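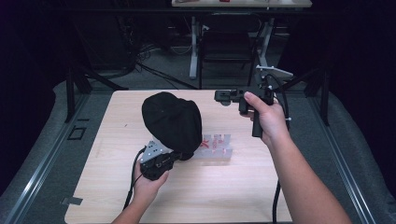 Vol. 4, Issue 7 - page 30

## Wanted: people who are good at ordinary chores

Can a machine put away your winter hat yet? Sometimes! Give it a stiff box and it does pretty well. Give it a knit beanie, which never lies the same way twice, and things get a lot more interesting. That gap between the easy chore and the floppy one is what we work on at Stornevo, and we're looking for people to come and help us close it.

You'd sit at a table with a hand-held gripper in each hand and do small household and stockroom jobs: picking up hats, filling containers, folding towels, pairing socks, clearing a counter. We record how you do it, and the Mamani project uses the recordings to teach robot arms the same chores. So far we have 2,833 usable recordings and we'd love a lot more, especially from people who fold and tidy in their own way (left-handers, please write to us!).

**Who we're after**

- Adults 18 and over, no technical background needed
- Comfortable using both hands for up to 60 minutes, with breaks whenever you like
- Anyone who has worked in a laundry, a clothing store, a hotel or a busy family kitchen is extra welcome

**What a visit is like**

Plan on two hours. The first 30 minutes are practice, and everybody drops things. After that you work through a set of chores at your own speed. Slow is fine, and so are fumbles - we learn a great deal from how a person recovers a sleeve that has slipped. You'll be paid for the full visit even if you stop early, and parking at the Orngate building is free.

Will robots be doing all this in your home soon? We don't think so. Soft things are still hard for them, and so is anything half hidden behind something else. But last November our arm couldn't manage a dish towel at all, and now it gets through a fair number of them, so it's a fun time to be involved.

To sign up, leave your name and the hours that suit you with Nhung Triệu at the Orngate front desk by July 8, 2026. Questions about pay or access go to Anselmo Guzmán, same desk.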